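Two-finger gripper vs. three-finger for laundry on a two-arm robot?

Posted in Skevside Forum > Hardware > End effectors
Monday, May 2, 2022

We're choosing between Senbridge parallel fingers and the three-finger Calloway for a two-arm setup whose whole career will be laundry. The bench test was 100 picks each on folded towels, and both did fine, which tells me mostly that folded towels are easy. Real laundry has opinions. Moving clothes between the drum and a basket is where I get drops, and black cotton is the worst of it.
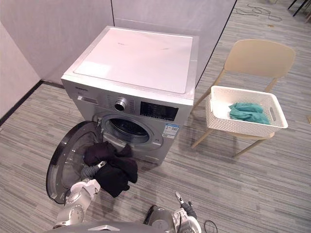 What I've tried so far

Slower close, softer pads, more force (the shirt lost). The Calloway holds better but catches on the door gasket. Is there a reason to pay for it, or am I tuning the wrong thing?
drumroll_please

You're tuning the wrong thing. Fingers matter less than how you come in. We ran 200 picks on each type at Drirnton and the gap between them was smaller than the gap between a good wrist angle and a bad one. Keep the slim fingers, come in low, and pinch a fold instead of poking at the top of the pile and hoping.

Also test the basket by itself. A grip that's lovely on cotton can be useless on a plastic rim, and with an arm on each side, any disagreement between them shows up as tilt.

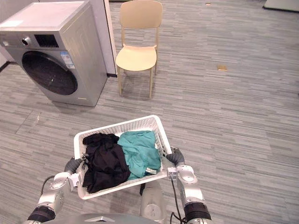 Two-handed basket hold, washer door closed, black and teal garments inside.

If your basket leans like that one, compare the two wrist heights before you blame the hardware. I spent most of August blaming the hardware.
lintwarden

Buy the three finger one. More fingers = more grip. Simple
torque_dad

Torque_dad's math would have us all using rakes. I'd go with lintwarden, plus one thing: put your camera on the comparison sheet too. From head height, the washer and your own wrists can hide most of what the fingers are up to, and cloth low down near the door is about as bad as it gets. 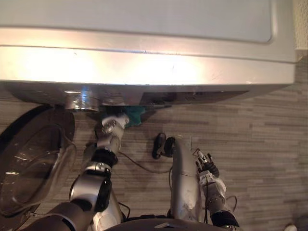
What I'd run before spending money

Same garment, same start pose, 13 tries per gripper with the head view only, then the same again with a wrist camera. If the wrist camera fixes it, you never had a gripper problem. Route your cables first, unless you want to add them to the pick list.
spincycle14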